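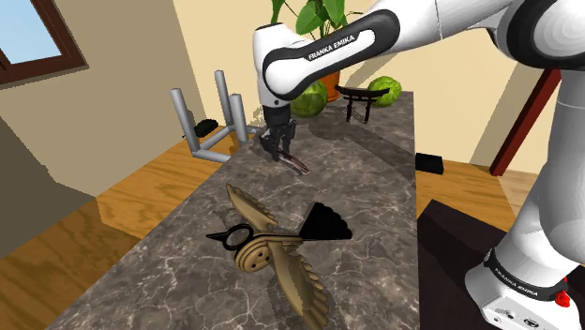
Hidport DJ Biographies is a table of short life entries for club and radio DJs, producers and remixers, with one row per person. Each row gives the name the person works under, the name they were born with where it is public, and a small set of dates, places and releases. Names are stored in ordinary mixed case whatever the sleeve or poster does. Lettering set all in capitals, like the FRANKA EMIKA on the slanting white strip of the robot arm, would go in as Franka Emika, and the capitals would be noted in name_as_printed. The same applies to acts who insist on lower case.

Home Releases Data card Issues Wiki
Search this project Go

Version and date

This card describes the second release, dated 8 November 2020. The first release had no card and used different column names. Please don't mix the two.

Contents

hidport_people.csv holds 2,401 rows and 17 columns. hidport_releases.csv lists singles, EPs and albums and joins on person_id. Both files are UTF-8, comma separated, with a header row. Empty means not known. We do not use "N/A" or a hyphen, although a few of those probably got through from the Sturkitz import.

Main columns

person_id -- a number, never reused
name_working -- the name used on most releases
name_as_printed -- as it appears on the source, capitals and symbols kept
name_birth -- only where the person has given it in public
born -- year, or full date if the source has one
born_place -- town and country as they were written in the source
parent_in_music -- yes, no or empty
first_release -- year of the earliest release we could find
tv_credit -- title of any television programme the person appeared in as themselves
residency -- clubs, separated by semicolons
source -- see below

The remaining columns are for checking and can be ignored by most people.

Sources

Most entries were typed up from the press biographies kept by Tullico, a booking agency that closed its London office and let us have the paper files. A smaller part came from Sturkitz, a fan site with a good list of residencies and very poor dates. Where the two disagree, Tullico wins for names and Sturkitz wins for residencies.

Press biographies are written to sell tickets. Words such as "famous", "best known" and "rising" were dropped. Years of birth are another problem. In 68 rows the sources give different years and we kept both in born, separated by a slash, so the column will not parse as a number without some work on your side.
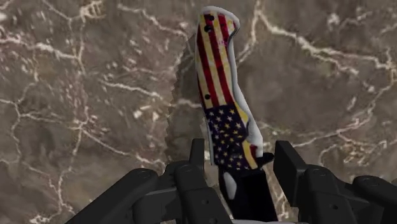 Working names change over a career, and the table copes with this only in part. If someone released two singles under one name and then everything else under another, name_working has the later one and the earlier one goes in notes. Duos get a row for each member and share a group_id. Where one member left and was replaced by someone else under the same duo name, both people have rows, and the years in notes should tell you who was there when. The Dunleavy brothers are the worst case and have been entered three times; see the issue with that title before you open a new one.

People known mainly for television are included if they have at least one release of their own. A guest set on a programme is not enough. This rule left out several people whom readers of the first release expected to find, and they won't be added unless a record turns up.

Known problems

- Accents were lost in 4 rows and have not been put back.
- born_place mixes counties and towns.
- EPs with the same title as an album are sometimes merged.
- Nearly all entries are for people working in Britain and Ireland. Do not use the table to say anything about DJs in general.

Personal information

No addresses, partners or health details are kept. If you are in the table and want your birth name or birth year removed, open an issue or write to the maintainer. Removal is done at the next release, and the old files are taken down at the same time.

Use

Free for any purpose with credit to Hidport DJ Biographies. The text of the original press biographies is not included and we can't send it out.

Maintainer

Haruna Wada. Corrections are welcome with a source attached -- a scan of a sleeve or a flyer will do. Please give the person_id and the column, and send one correction per issue.

Contact Licence © 2020 Hidport Back to top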